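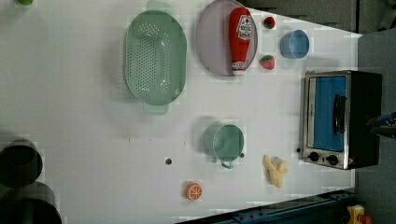

## 4. Setting up your household list

Right, you've got Pekex installed and you've made an account, so now comes the bit that takes an evening. I'd put the kettle on. The whole idea of Pekex is that it keeps a running list of what you own (for insurance, for moving house, for settling rows about who has the good torch) and it can only do that if you tell it what's in the cupboards.

I've set it up four times now, once for us and three times for relatives, and this is the order I've settled on. The help pages do it differently. Theirs works too, but you end up going back to fix the rooms.

### 4.1 Make your rooms first

1. Open the side menu and tap **Places**.
2. Tap **Add place** and type a name. Keep it short, as long names get chopped on the labels.
3. Pick a colour if you like.
4. Do the same for every room, plus the loft, shed, garage and car.
5. Tap **Save all** at the bottom. It's easy to miss on a small phone - you have to scroll past the advert for the paid version.

> **Note:** You can put a place inside another place, so "Kitchen" can hold "Tall cupboard" and that can hold "Top shelf". I'd stop at three levels. Necati Sarıgül, my brother-in-law, went down to individual drawers and then had to tap seven times to find a potato peeler.

### 4.2 Add your first items

Start with a room you know well and don't mind being in for an hour. I always start with the kitchen.

1. Go to **Items** and tap the plus sign.
2. Type the name the way you'd say it out loud. "Big colander" is fine! You'll be searching for it later with your hands full, and you won't remember that you called it "Strainer, large, oval".
3. Choose the place.
4. Add a photo if you want one.
5. Fill in **Value** only for things you'd claim for. Leave it blank for the rest.
6. Tap **Save and add another**, or plain **Save** if you're done.

The free version stops at 100 items, and a batch counts as one item, so batches are your friend. To make one, tick **This is a group** before you save. You can't tick it afterwards (I've asked, and it's apparently on their list).

> **Caution:** Don't use the back arrow on your phone while you're adding items. It throws away whatever you've typed without asking. Use the arrow inside the app.

### 4.3 Toys, hobby boxes and other mixed things

These are a pain to list one at a time, so I do them by box.

1. Empty the box and chuck anything broken.
2. Put everything back and give the box a name you can read from across the room, like "Play food" or "Trains".
3. Add the box as a group.
4. In **Notes**, type a few words for the things somebody might go hunting for.

The search looks in Notes as well as names, so if you've typed "strawberries" in there, the box comes up. It isn't clever about spelling, though, and it treats "strawberry" as a completely different word. I put both.

### 4.4 Printing labels

You'll want a label printer for this, or a sheet of sticky labels and an ordinary printer. I use a Rostau, the little one, and it cost me 29 pounds second-hand.

1. Turn the printer on and wait for the light to stop blinking.
2. In Pekex, go to **Settings**, then **Labels**, then **Find printer**.
3. Pick yours from the list. If it isn't there, turn Bluetooth off and on again.
4. Print one test label before you do the lot.
5. If the text comes out squashed, change **Width** from Auto to Narrow and try again.

> **Caution:** Don't stick labels on anything that goes in the oven or the dishwasher. Label the shelf.

### 4.5 Sharing the list

1. Open **Household** and tap **Invite**.
2. Type in their email address.
3. Choose **Can look** or **Can change**. Start everybody on "Can look". You can bump them up later.

Parveen Liyanage, who shares our garage, was on "Can change" from day one and moved all our camping gear to the car by accident. It took me ages to find the undo - it's under **History**, and it goes back 900 changes.

### 4.6 Make a backup

Do this before you go to bed. Go to **Settings**, then **Export**, choose **Spreadsheet** and email it to yourself. Photos aren't included, so save those separately if you need them for insurance.

If the export hangs at the halfway mark, close the app, open it again and export one place at a time.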